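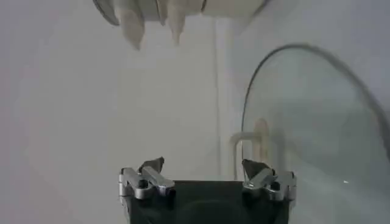
The big clear glass lid, tilted up so you get a tall arc of the rim.

Posted December 25, 2019

So the dishes are done, everyone is asleep in front of a movie, and I finally have an hour to write up the Prollier open day. I went in May. I know! But I've been asked about it twice this month and I keep telling the story in pieces, so you get all of it now.

Prollier makes cookware, mostly pots and the lids that go on them, and once a year they let people walk through the lid shop and the test kitchen. I signed up because of my own stockpot, which lost its lid in a move and has been wearing a dinner plate ever since. Tickets were free but you had to pick a time slot, and mine was the first one of the morning, which meant bad coffee from a very nice man at a folding table, and a line out the door for the one bathroom.

They split us into groups and ours went with Tatiana Matoušek. She has worked on lids for most of her career and talks about them the way my uncle talks about trout. First stop was the rim bench, where the metal band gets wrapped around the glass. I had never thought about that band in my life. It keeps the edge from chipping when you knock it against the faucet (I knock everything against the faucet), and if it's put on badly, water creeps in under it and you get that brown line that never scrubs out. I have a lid at home with that exact line. I'd been blaming the dishwasher.

Then came the cabinet with the old catalogs. The 1-drawer one by the window had loose pages you could flip through, and there was a stock list pinned inside the door with 534 different lids on it. Of those, 421 aren't made anymore. People write in asking for them all the time, apparently, and Tatiana told us the best thing to do is measure the inside of the pot, straight across, twice, and forget whatever is stamped on the bottom. Somebody behind me said "well, that explains a lot" and the entire group laughed, so I guess I'm not alone with my dinner plate.

The test kitchen was my favorite part. It's smaller than I expected, more like a church basement kitchen than a lab, with two stoves and a deep sink and dish towels everywhere. They had the Lillex going, the new glass-lidded pot they were pushing that day, next to an Ermont, their older line with the heavy metal lid. Same rice, same burner setting, and we all stood there watching rice for what felt like forever. I liked the Ermont rice better! A woman in a green raincoat liked the Lillex rice better and we had a friendly little argument over paper bowls. With the glass you can see what's going on, though, and I'm a peeker, so I do get the appeal.

A big glass lid is a pain to store, and I asked about that. Tatiana stands hers up on edge in a dish rack inside the cupboard. I've been doing it since and it mostly works, except that my cupboard is about 60 years old and the shelf slopes, so every so often one rolls forward and meets me when I open the door. I put a folded towel along the front — problem mostly solved.

One other tip I wrote on my hand: don't put a hot glass lid down on a wet counter. Let it sit on a trivet or a dry towel first. They had a bin of broken ones by the sink and it made the point better than any sign could.

The shop at the end was a zoo. Everything was marked down, nothing was in size order, and there was a whole table from Kubíček, who make the knobs, where you could buy replacements out of a bowl. I bought three knobs. I needed one. The lid for my stockpot was there too, bottom of a stack, and it came to $58 with a tote bag thrown in. That's a lot for a lid, and I stood there holding it for a good long while before I got in line.

It fits. I made turkey stock under it this afternoon and it's still on the back burner while I type.

If you want to go next year, wear closed shoes (they turn away sandals at the door, I saw it happen), eat first, and take the earliest slot you can stand. Parking is on the grass behind the building and it gets muddy by lunch. Bring your pot measurements, too. I had mine on the back of a grocery receipt and nearly threw it out with the coffee cup.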